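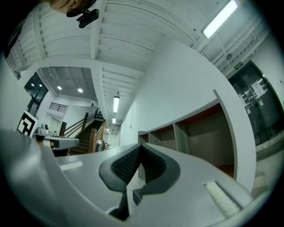
Ayele Ondberg
Building and Front Desk Coordinator, Weltbridge House

Quick one from me, still half unpacked and the mail has been piling up, so forgive the order of this.

Ceiling first. It's white now! Anyone who was here in June will remember the old brown, which soaked up every bit of light we paid for. The beams and joists got the same white as everything between them. I was asked a lot whether we'd box them in and put tiles up all the way along. No. We like the beams. Tiles also cost more than we had, by a good bit.

The lower section with the dark gray panels stays as it is. Round downlights in there, same as before, and they're on their own switch – left of the other two, please stop hitting all three and walking away. I have put a label on it. If the label falls off again tell me, don't write on the wall.

Tube lights along the corridor. We kept the long fixtures and changed tubes only. Bill for the tubes and the electrician's morning came to $956, out of the repairs line. Some of you find them too bright near the stairs. Noted. I find them bright too, but I've also watched people miss the bottom step for years, so they stay for the winter and we'll look again after that.

Shelving. This is the part I need help with. The shelves were cleared for the painters and everything went into boxes, and the boxes got stacked by whoever was nearest, so nothing is where it was. Going back up:

– binders and the sign-in books
– the map drawers, minus the one with the broken runner
– lost property (one shelf, not three)
– the Rusbridge boxes, until they are collected

Not going back up: loose cables, old phone books, paint samples, the fan. If the fan is yours come and get it. There are 71 boxes on my list and 300 feet of shelf if you believe the old floor plan, which I don't. Labels face out please. Heavy stuff low down. I moved one box of bound reports off a top shelf this week and would rather not do that agian.

Stairs. Keep them clear. That means bags, deliveries, the folded chairs from the evening class. You can leave a delivery at the desk and I will call up. If I'm not at the desk, leave it behind the desk.

Glass doors. The way out under the green exit sign is an exit, so no trolleys parked in front of it, not even for five minutes while you get coffee. I'd also like to try a strip of something at eye level on the glass, a plain band maybe. Ideas welcome, cheap ones first.

Touch up paint is in the cupboard by room 242, small can, lid on tight. It's the ceiling white. It does not match the walls, I tried it behind the coat hooks and you can tell. Brushes need washing straight after, the last one went in the trash.

Next newsletter I'll have the key list, if everbody sends me theirs. So far I have four replies.

Desk hours are the same as last month.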